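From: Fionnuala Mac Giolla
To: Petico laundry and home list
Date: Friday, January 31, 2025
Subject: Re: Mixed loads in a front loader?

Dervishi wrote:

> I've just moved from an old top loader to a front loader and I'm
> scared of it. Do you all still sort everything? I have a few
> red things, a lot of pale stuff, and never enough of either to make
> a proper load. Also, how full is too full?

Oh, welcome to front loaders! I switched in November and I'm still a bit giddy about mine. I sit on the kitchen floor with my coffee and watch it go around (my sister thinks I need a hobby).

On sorting, I've gotten much more relaxed. Anything red that's new gets washed alone in cold until the rinse water looks clear – I do that in the sink so I can see it. After two or three rounds it can join the others, still on cold. I do keep one load for towels, because they shed lint on everything.

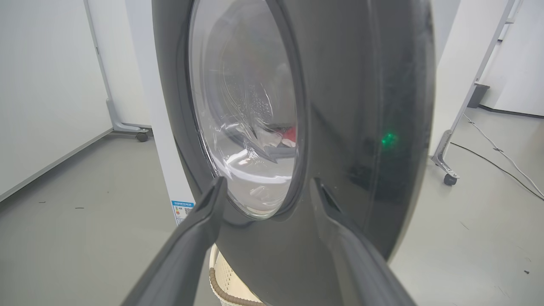
Small mixed load, red and gray on top of the pale things.

That's a small load for a front loader, and small is fine! The only trouble I've had is with one heavy item by itself, like a bath mat, which thumps around in the spin. Throw in a couple of towels to keep it company. For too full, I use the hand test: if I can't slide my hand in flat between the clothes and the top of the drum, something comes out.

Two more things I wish I'd started sooner. Wipe the rubber seal after the last load of the day and leave the door open a crack, and go easy on the detergent. I was pouring in the same capful I'd used for years and my T-shirts came out stiff. Now I use less than half of that and they're lovely and soft again.

Desta, didn't you have a trick for getting lint off dark pants? I went looking in the archive and got lost somewhere in the 239 messages about dryer balls.

Fionnuala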